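Royer Walk 2 Review: A White Shoe for People Who Stand All Day

I work in a pharmacy in Cletow and I am on my feet from opening until evening, with one break to sit. 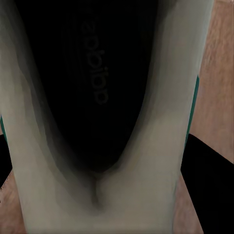 White upper, dark insole

My old shoes were from Stokinley and they served me well until the heel became flat on the outer side. I walk a little crooked, so this happens with every pair. When I went to buy the same model again, the shop told me it is not made anymore. The woman there offered me the Royer Walk 2 and I took it home the same evening, which I normally never do. I like to read first and buy later.

I have now worn them for five months, mostly at work and on the way to the bus. I write this because when I searched for opinions I found only people who run in them, and I do not run.

Size and fit

The Royer is a little shorter inside than the Stokinley. I took my usual size in the shop and my big toe touched the front, so I went half a size up. If you order by mail, please think about this before. The width is good for me. I have a wide foot in the front and a narrow heel, and most shoes are correct for only one of these. In the Royer the heel moves slightly when I go up stairs. With a thick sock it stays in place. In summer I will not want a thick sock, so we will see.

The opening is stiff in the first days. I used a shoe horn for two weeks and after that I could put my foot in without it. The back edge gave me a red spot on the left side only. I put a plaster there and the skin got used to it.

Standing

This is the part I wanted to know and could not find anywhere. On the first day the sole felt too hard, and I was already thinking how to ask for my money back. By the end of the first week I had changed my opinion. A soft shoe is very pleasant in the shop, but after six hours behind a counter my feet sink in it and then my lower back begins to complain. In the Royer I stay more straight. My knees are less tired in the evening also. I cannot say if this is the shoe alone, as in October we got new mats at work.

The insole comes out, and this is important for me. I tried my own insoles from the foot doctor in place of the original ones. They fit, but the shoe becomes tight over the top of the foot, and I had to loosen the laces down to the lowest holes. Now I use my own insoles on long days and the original ones on the weekend.

Keeping them white

At my workplace we must wear white shoes, so I have some experience with this. The upper of the Royer is smooth and most dirt goes away with a damp cloth and a drop of dish soap. Blue ink does not go away completely. I have a small mark near the laces which is now pale but still there. Do not use the rough side of the sponge. I did it once on the toe and there it is less nice than the rest.

The laces get gray faster than everything else. I wash them in a small bag with the towels. New laces cost very little, and I would be happy if a second pair came in the box.

I do not put the shoes in the washing machine. The paper in the box says it is not allowed, and I destroyed one pair like this in the past, when I lived in Paltholm and had less patience.

On a wet floor

The grip is good on tiles and good on the bus steps. On the painted floor of our storage room, when it has just been mopped, I walk slowly. My Stokinley pair was better there. The soles also make a squeaking noise on this floor, and my colleagues always know when I am coming.

Wear after five months

The outer heel is a little worn on both shoes, less than I expected. The glue between the sole and the upper is holding everywhere. The lining at the heel is beginning to make small balls, like an old sweater, but there is no hole.

Would I buy them again? Yes, in the half size bigger. I would give four and a half stars if this site permitted halves, so I give four. If you have a very narrow foot, try them in a shop first and walk up some stairs.

Related reviews
Stokinley Indoor Clog: Easy to Clean, Hard to Love
Compression Socks for Long Shifts, Compared
Royer Gel Insole, Thin Version
Which Floor Mat for a Standing Desk?
Paltholm Shoe Rack, Narrow Model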